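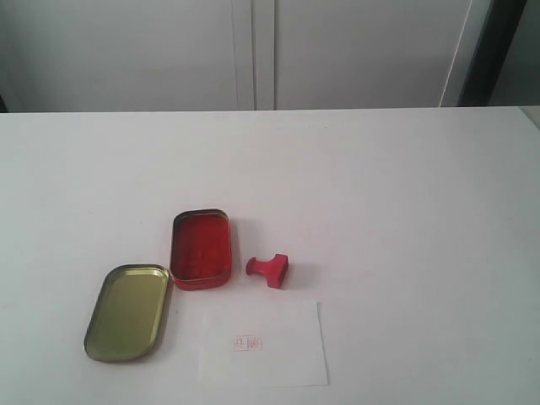
Page 20

Search manuals Go Clear

Section 4. Setting Up the Hand Stamp and Ink Tin
Reading time: 2 minutes

Applies to the Korkum desk set, red ink.

1. Wipe the table and let it dry.
2. Open the tin and lay the lid beside it, hollow side up.
3. Press the stamp lightly on the pad, then straight down on a spare sheet of white paper.
4. Check the impression. If the lines are filled in, blot the stamp and try again.

CAUTION: Red ink stains unsealed wood and cloth.

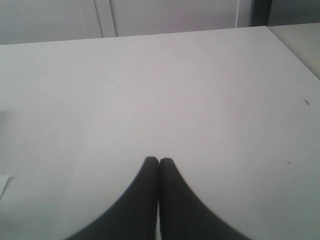
Rusthorpe, October

4.1 The work surface

Use a flat, light-colored tabletop. Small specks and scuffs do no harm, but brush off hair and crumbs before you lay down paper. Grit under the sheet shows up as a gap in the print.

5. Keep spare paper to the side of the work area.
6. Leave each sheet face up for about 90 seconds before stacking.

NOTE: Order refill ink as part 413. Part 827 is black and must not be added to a red pad.
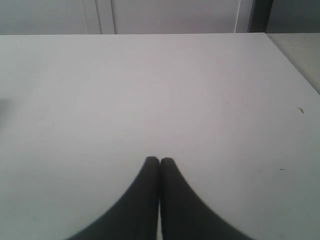 Fig. 3. White tabletop with small marks.

4.2 Finishing up

7. Clean the stamp with a damp cloth.
8. Close the tin and store it level.
9. Wipe up fresh ink at once.

Section revised by Arnout Michiels.

Related items
Mellor stamp cleaner: directions
Replacing a dried-out pad
Fustthorpe paper sizes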